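## 3. Laying the table (Lamano play kitchen, Pravia edition)

Allow ten minutes before the children arrive, or three if they are already in the room.

1. Wipe the tabletop with a damp cloth and let it dry. Do not use bleach. The September set was bleached and now has a personality of its own.
2. Put the largest bowl down first. It takes more room than you think, and everything else has to negotiate with it.
3. Add the plate and the small bowl, then the pot. Leave a hand's width between them where you can.
4. Stand the cups upright, well in from the edge.
5. Put the food out last – fruit, tomato, ketchup. The ketchup bottle is for pouring gestures only. It will be squeezed anyway.

**Note:** Food does not have to go on the plate. Ilse Gerlach, who wrote the first version of this guide, insisted that it did, and spent most of a Tuesday putting it back.

**Caution:** Cups roll. A cup on its side near the edge is a cup on the carpet, given time. Move it inwards before you start on anything else.

### 3.2 Once play is under way

Leave the layout alone unless something is about to fall. A table in use looks like this section was never written, and that is normal.

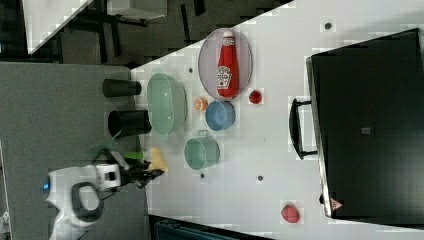
6. When play stops, collect the small food first. The citrus slice hides behind bowls and has been reordered 2 times for no good reason.
7. Stack the small bowl inside the large one. The pot goes beside them with the cups in it, if they fit, and on the shelf if they don't.
8. Check the carpet before you close the box.

Replacement food is ordered through Borghild Bråten. Please look under the table first.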